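Everything below comes out of the messages people send us about keeping a desk nice to sit at, with the answers tidied up a bit. We've kept the questions more or less as they reached us, and we add to the page whenever the same one turns up often enough.

## Drinks and coasters

**Do I really need a coaster under a plastic water bottle? I thought they were for hot mugs.**

A lot of people think so, and it's a fair thought, but a bottle straight out of the fridge will do more to a wood surface over a summer than most mugs ever will. The water runs down the outside and sits under the base in a neat little circle, and you don't see it until you pick the bottle up. So yes, please, a coaster for the bottle too. It doesn't have to match anything. I've had a dark red one on my own desk for so long that I'd feel odd without it.

**What size should I buy?**

Stand your widest everyday bottle or cup on it and look for a thin border of coaster showing all the way round. That's plenty. The very big ones look generous in the shop and then you spend your days nudging them out of the way of your elbow. Our plain round ones from the Anora set suit most bottles and tumblers, and the large size is really there for teapots and for the people who wrote in (there were several of you!) about those enormous insulated jugs.

**My coaster sticks to the bottle and drops off when I take a drink. What can I do?**

Ah, the flying coaster. It happens when a smooth coaster meets a smooth base with a little water between them. Wipe both dry, and if it keeps happening, switch to cork or felt, or to a coaster with a bit of texture on top. Bottles with a ridged base tend to be better behaved than the flat ones, in my experience, though I wouldn't swear to it for every brand.

**There's already a ring on my desk. Is it too late?**

Usually not! If the ring is pale, the moisture is often only in the finish, and a few dry days with nothing standing on it may be enough to fade it. After that you can try a soft cloth and a small dab of the polish your desk maker recommends, working along the grain. Dark rings go deeper and are a job for somebody who refinishes furniture. If you have a Moltevico desk, check the care leaflet first, as the light finishes and the oiled ones want quite different treatment, and write to us if you've lost yours. We'll send another.

## Little things on the desk

**I like having ornaments out but my desk always ends up looking messy. How many is too many?**

I never know how to answer this one with a number, and I don't think you should let anyone give you one. What I do is put the things I like to look at toward the back or off to one side, and keep the middle for whatever I'm working on or drinking from. Then, when I catch myself moving the same ornament out of the way again and again, that one goes up on a shelf for a while. It isn't banished, it gets its turn again later.

**Are flat cut-out animals stable enough for a desk that gets bumped?**

Most of them are, as long as the feet sit level. Flat figures with slim legs are a bit more easily tipped than chunky ones, so give them a spot where your sleeve doesn't travel. A tiny bit of removable putty under each foot works wonders and peels off cleanly from a sealed surface (test a hidden corner first, as always). If a leg has a rough edge, go over it gently with fine paper before you set it on anything you care about.

**Do the colors have to go together?**

Goodness, no. A pale desk is very forgiving. Soft pinks and yellows sit quietly on a grey-green or a light wood, and one or two deeper colors, a purple or a dark red, keep it all from looking washed out. If you're nervous, start with what you already own and move it about for an evening before you buy a single thing.

## Cups

**Should the cup I drink from and the cup I keep pens in be different?**

We'd suggest it, if only to spare you a mouthful of ballpoint. Pick two that don't look alike. Tapered cups are lovely to hold, but they can be a touch narrow at the foot for a full load of pens and scissors, so put the heavy things in first and keep them low.

**Where's the safest place for an open cup?**

On the side of the hand you don't write with, and well clear of papers and cables. Something with a lid or a cap can stand closer to you, and plenty of us end up with a capped bottle in the middle of the desk for exactly that reason.

## Cleaning and orders

**How often should I wipe everything down?**

Once a week is comfortable for most homes. Lift things off, don't push the cloth around them, and do the undersides of the coasters while you're at it, where the crumbs like to hide. A barely damp cloth followed by a dry one is enough for most sealed tops. I start at the back and come forward, and I put everything back in a slightly different place each time, which keeps the sun from marking the surface unevenly.

**Can I get the Lund desk top cut to my own width?**

Yes, up to 1050 mm. Anything wider needs the extra support bracket, so please write to us before ordering. Sample pieces are free, and we now keep 40 finishes.

**How can I send in a question?**

Use the form on the contact page, or leave a comment underneath, where other readers can chip in too. Last updated December 2024. 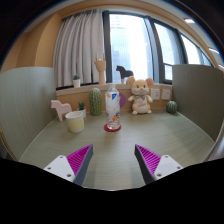
Bukola Okeke: I went over to cork after reading the bit about flying coasters, and my bottle finally lets go of it. One thing I'd add is that cork does hold on to coffee stains, so I keep a separate one for the mug and turn it over when people visit. Could you say something about slate sometime? I was given a set and I'm worried about it scratching the desk, even with the little felt dots underneath.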